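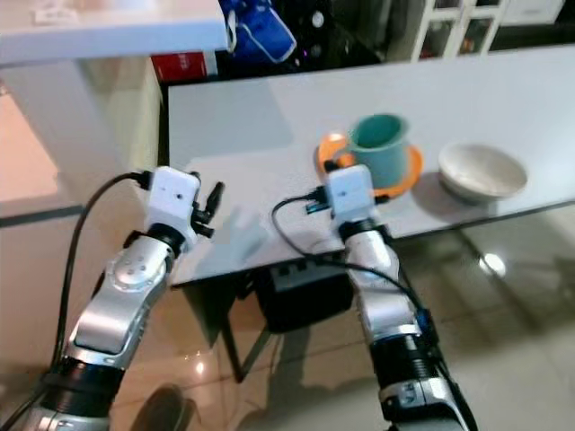
Drundisero Household Measures

A table of the informal measures used in home recipes, with the metric amount the cook meant by each one. Put together by Ximena Serrano and Vignesh Hegde from recipe cards and notebooks lent by families in Dahlgren.

Version 2, released 1/7/24

What is in it

Each row is one measure from one recipe: a mug of lentils, a good spoon of honey, a plate of chopped onion. The recipes come from 65 notebooks, most of them written in English and a few partly in Spanish. Spanish rows keep the original wording, with an English version next to it.

Files

measures.csv – the main table
notebooks.csv – one row per notebook, with the decade and the type of binding
spellings.txt – variant spellings and what we merged them into
CHANGES.txt – differences from the first version

Columns in measures.csv

row_id – stays the same between versions
notebook_id – matches notebooks.csv
phrase – the words as written, spelling mistakes kept
ingredient – lower case, singular
amount – a number, in the unit given in the next column
unit – g or ml
source – cook, relative or estimate 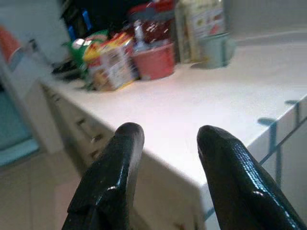

White countertop, seen at an angle.

How the amounts were worked out

Where the cook was still at home in the same kitchen, we asked them to measure out the ingredient as usual and then weighed it. These rows are marked "cook". Where a son, daughter or cousin did it from memory, the row is marked "relative". The rest are estimates made by the two of us from other recipes in the same notebook, and should be treated with care.

Flour was weighed unsifted unless the recipe said otherwise. Liquids were poured into a Rarnano jug marked in ml. Brown sugar is a mess. Some people press it down and some don't, and the notebooks hardly ever say which.

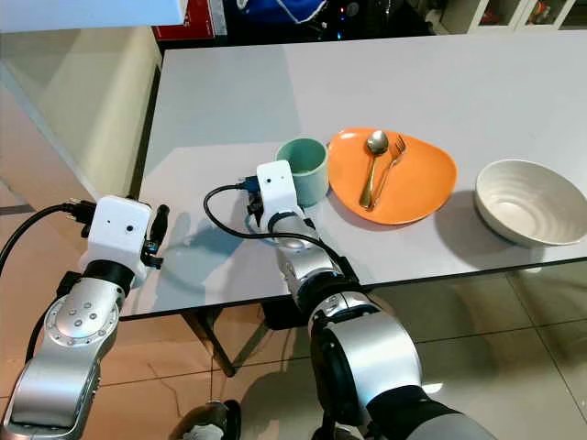
Butter is recorded in grams even when the recipe gives it by the spoon. "A knob" has its own entries and varies far too much between notebooks to be averaged. Please don't average it.

Known problems

Notebook 9 has water damage and several amounts were read by guesswork. Notebook 60 was copied out by a second person, who seems to have changed cups to mugs part of the way through. 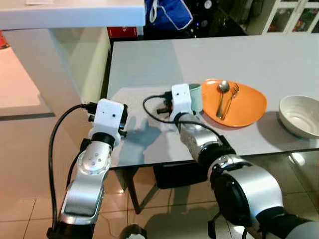
"Mug" and "cup" are kept as separate words throughout, even where a family uses them for the same thing. The phrase never tells you the size. Something like the light green mug on the white table could be written down as either, so check the amount column before scaling a recipe up.

Use

Free to copy and change if you name the source. The family names have been taken out and we'd ask you not to try to put them back. Corrections can be sent through the Indusix page – please give the row_id.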